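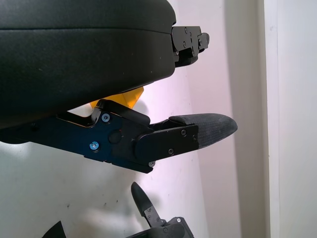
What I Paid to Store Things I Didn't Want

Blog > House and Money > Storage

I closed out my storage unit at the end of June, and this week I added up what it cost me. The total was $1,661. That covers rent, the lock, the insurance they make you take, and a late fee from the month my card expired. It doesn't include gas.

I rented the unit when I moved out of the house on Evangelista Street and into a one-bedroom. The apartment was ready before I was. I had a garage full of stuff and a closing date, and Plotura had a sign on the highway that said first month free. I took a five by ten on the second floor. The rate was $100 a month and I told myself I would need it until the weather got warm.

The rate did not stay at $100. They mailed a letter after a few months and it went up, and then another letter came and it went up again. I could have called and argued. A man at work did that with a different company and got his old rate back. I kept meaning to and didn't.

What was in it

A dining table and the chairs that went with it. A box spring. My parents' Christmas things, in tubs. A Danitz stereo with one good speaker. Tax papers going back further than anybody asks for. A lot of books. Camping gear. Boxes marked KITCHEN, which I had packed in a hurry the last night and could not have told you one thing about.

I visited maybe once a season. I would go up in the elevator, roll up the door, look at the stacks, move something from the front to the back, take out a lamp or the cooler, and go home. The lights in the hall were on a timer and would go off while I was standing there. You had to walk out and wave at the sensor.

Most of what I wanted was behind the table. I had put the table in last, on its side, and it blocked everything. If you rent one of these, put the big flat stuff along the wall and leave yourself a path. I knew that and was tired and did it wrong.

Emptying it

I gave myself two weekends. I borrowed a pickup for the first one and rented a van for the second, and the van turned out to be more than I needed.

The table was the first to go. I listed it for sale and got a string of messages asking if it was available, and then no answer when I said yes. After several days of that I marked it free and it was gone the same evening. A couple came with a trailer and blankets. They took the chairs too. I was glad to see it go to people who brought their own blankets.

The box spring was harder. The thrift store won't take them and neither will the one out past the fairgrounds. The county takes them at the transfer station for a fee, and you have to go on a weekday morning. I took a half day off for it.

Books went to the library sale. They have a limit on how many boxes you can bring at once, so that was several trips. They don't want textbooks, encyclopedias or anything that smells of basement. I had some of all three.

The papers I shredded. I started with the little home shredder, a Hevitz that overheats if you look at it wrong, and after an hour I quit and took the rest to the office supply store, where they weigh it and charge by the pound. I should have gone there first.

The Christmas tubs came home with me. I went through them on the living room floor and kept one. My sister got the nativity set and the tree skirt, which she had been asking after for years. Most of the rest was strings of lights that didn't work and ornaments with no hooks.

I opened the kitchen boxes last. They had a blender, baking pans, a fondue pot, mismatched lids and a drawer's worth of rubber bands and takeout menus. I had bought another blender in the meantime. I had bought baking pans, too. Add that to the total if you want.

What I kept

The cooler, the tent, one tub of Christmas, a box of photographs, the stereo. I am still looking for a speaker to match. All of it fits in the hall closet with the door shut, and it would have fit there the day I moved in.

Closing the account

This took longer than it should have. You have to give notice in writing, by email or on a form at the desk, and the unit has to be swept and the lock off by the last day of your billing month. My billing month ended on the 26th, not the 30th. I found that out when I happened to read the bill. They don't prorate, so if I had gone by the calendar I would have owed a full extra month. Take a picture of the empty unit with the door up and keep it until you see the account show as closed. Mine showed open for a while after, and I sent them the picture, and they fixed it.

I don't think storage is always a bad idea. If you are between two places and know the date of the second one, it makes sense. I had no date. I would say write down what you think the contents would sell for before you sign. Mine would have come to less than the first few months of rent.

I have the same money going into savings now on the day the rent used to come out. So far I have not missed it.

Posted August 6, 2023

Comments

Anonymous
We had one for my mother's furniture. Same letters, same increases. We ended up paying a hauler to take nearly all of it.

gravelroad
Does your county charge by weight or by the piece for box springs? Ours stopped taking them.

Reply from the author
By the piece. Call before you load it, the hours are odd.

Anonymous
Check thrift stores for the speaker. People drop off singles all the time.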